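Floltetti — progress report, perception and tooling
To: Merike Grīnberga
From: Zane Sakalauskas
05/07/2026

Short one, demo prep ate most of the week.

Pose tracking. New marker filter is merged. Tracker now holds lock on 98 percent of timestamps, target met. Remaining dropouts are nearly all fast wrist turns. Map of the Farville room rebuilt from scratch, old one had drifted. Relocalization after a lost track still takes too long — working on it.

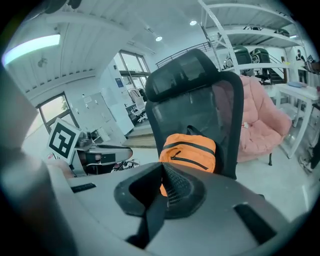

Gripper view toward the office chair and the upright marker board, Farville.

Tooling. Replay viewer reads both gripper streams plus the head view on one timeline. Sync bug fixed, it was a clock offset in the Pratetti logger. Export to the training format works but is slow, 500 episodes is an overnight job. Will parallelize.
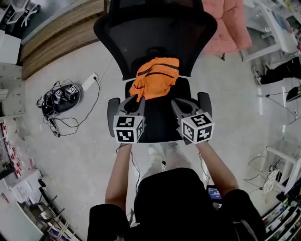
Segmentation is the weak spot. Model does fine on rigid stuff, loses the outline when cloth folds over on itself. Crumpled orange fabric on a black seat ought to be the easy case for color, and the dark stripe across it still gets split off as a seperate object. Grigaitė weights did no better. Plan is to label 4 more cloth sets and retrain, then hook the mask up to the two-handed grasp planner.

Need from you: ok on 2 more months of GPU time, through November. Budget sheet to folow.

Zane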